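Miramano Studios - Window and Ventilation Safety Checklist
Second floor, walk-through of 12th April. Filled in by Ans Mulder.
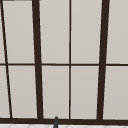
How often does each unit need to be checked?
Every unit gets a full check twice a year, in spring and again in December, plus a quick look after any storm with broken glass or leaks reported.

1. Latches close and hold: OK
Comment: Unit 9 needs a hard push. Oil it first - replace only if that fails.

2. Opening limiters fitted and tight: FAIL
Comment: 2 limiters missing in the print room. Teodor Dudek has the order form from Candden. Keep those windows locked until the parts arrive.

3. Glass free of cracks and chips: OK
Comment: Old chip in the stairwell pane, same size as in December. Check again next time.

4. Sills clear of stored items: FAIL
Comment: Paint cans and a fan on the sill in the break room. Moved during the visit. Same comment last time.

5. Seals and putty sound: OK with note
Comment: Putty is dry on the north side. No pieces coming away yet.

6. Escape window reachable, key on hook: OK
Comment: Key tag is faded. Miłosz Dudek to write a new one.

7. Vent fan runs on both speeds: OK
Comment: Noisy on high. Filter last changed in December.

8. Cord and blind cleats fixed to wall: N/A
Comment: No corded blinds left on this floor.

Repairs over 300 dollars go to Remigiusz Wasilewska for approval before anyone calls Unemov. Item 2 is below that - go ahead.

Recheck of items 2 and 4: open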